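Home | Issues | Sections | Authors | Search

4. Do refurbishment grades say anything about remaining life?

4.1 The claim under test

Sellers of refurbished office computers sort their stock into grades, and buyers pay more for the higher ones. The usual defense is that the grade summarizes the condition of the machine and that condition predicts how long it will run. The first half of that statement can be checked by looking at the grading sheets. The second half is repeated in nearly every piece of sales material we collected and is supported in none of it. Two of the sellers in our sample, Gokura and Pendico, print an expected service life next to the grade. When we asked how the figure had been worked out, one sent us its warranty terms and the other sent us the same page we had started from.

We are doubtful of the claim for a simple reason. The grading sheets we obtained award most of their points for the outside of the case. Scratches, missing feet, yellowed front panels and worn port labels all cost points. A power supply that has run warm for six years costs none as long as the machine boots. A buyer might well care about scratches, and we have no quarrel with a grade that measures them. Our quarrel is with the step from there to a lifespan.

4.2 Sample and records

The sample consists of 231 desktop machines bought by three public library systems and one community college over a period of four years. All were tower or small tower models, and all carried a seller's grade at purchase. We excluded laptops, where the battery swamps everything else. A further 43 machines had been moved between buildings so often that their records could not be matched to a serial number, and they were dropped, leaving 188 for the main comparison. We return to them in 4.5, as dropping them may have helped our argument.

For each machine we had the grade, the seller, the purchase month, and a repair log kept by the institution. The logs differ a great deal in quality. One library system wrote down the part replaced and the hours in service at the time. Another wrote "fixed" or "not fixed" and very little else. We coded a failure only when a machine was out of use for more than 48 hours or was withdrawn for good, which at least is something all four institutions recorded in a comparable way.

4.3 What was opened and what was recorded

Exterior grades are easy to assign and interior condition is slow to assess, and this explains a good part of the problem. Our interior protocol covered the power supply, the fans, the drive cage and its fasteners, the memory slots, and the processor and its socket. Each was scored on a three-point scale by two raters working separately. Agreement was good for fans and drives and poor for sockets, where one rater consistently marked down any discoloration and the other ignored it unless a contact was visibly out of line. We report both sets of socket scores and do not average them, as an average would hide the disagreement. 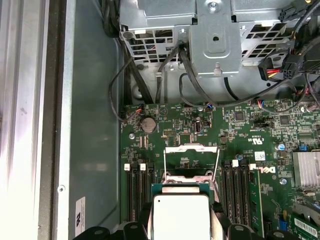 Figure 4. Interior of an open desktop chassis, with the processor just below and partly over its open socket. The socket's metal retention frame is raised; memory slots are to its left.

The choice to include the processor and socket was debated among us. Processors seldom fail in office use, and a study with limited hours might reasonably leave them alone. We kept them because two sellers list "processor reseated" as a step that raises a machine's grade, and it seemed wrong to argue about a step we had not looked at. As far as our records go, reseating made no difference to anything, although the number of machines concerned is small and we would not lean on it.

4.4 Results

Taken at face value, the top grade does slightly better. Machines in that group went longer before a first failure than those in the two grades below it. The gap shrinks to almost nothing once the age of the machine at purchase is taken into account. Newer machines have fewer scratches and also have fewer hours on their fans and power supplies. A grade that follows age will follow anything else that follows age, and a buyer could get the same information by reading the manufacture date on the back panel at no extra cost.

The interior scores did better than the exterior grade, though less well than we had expected when we designed the protocol. Fan condition carried most of the signal. Socket scores from either rater carried none that we could detect.

Price is harder to defend than grade. Pendico and Van Acker both charged more for the top grade, and within machines of the same model year we found no benefit that matched the difference. For an institution buying up to 800 machines in a replacement cycle, the premium adds up to a sum that would pay for a good many spare power supplies. Gokura's premium was smaller, and its machines were no worse.

4.5 Reasons to distrust our own result

A skeptical reading should be applied evenly. The machines we dropped had moved between buildings, and machines that are moved are perhaps knocked about more than those that stay put. If the lower grades were overrepresented among them, our comparison is too kind to the lower grades. We checked as far as the records allowed and found no sign of it, but the records for those machines are the very ones we have just called unusable.

Repair staff may also treat a high-graded machine as worth saving and a low-graded one as ready for the recycler. Withdrawal is then partly a result of the grade and only partly a result of the hardware. The Plusta inventory system, used by two of our four institutions, shows the grade on the same screen as the repair ticket, so this is a real possibility.

Last updated: June

Contact the editors | Copyright the authors | Back to top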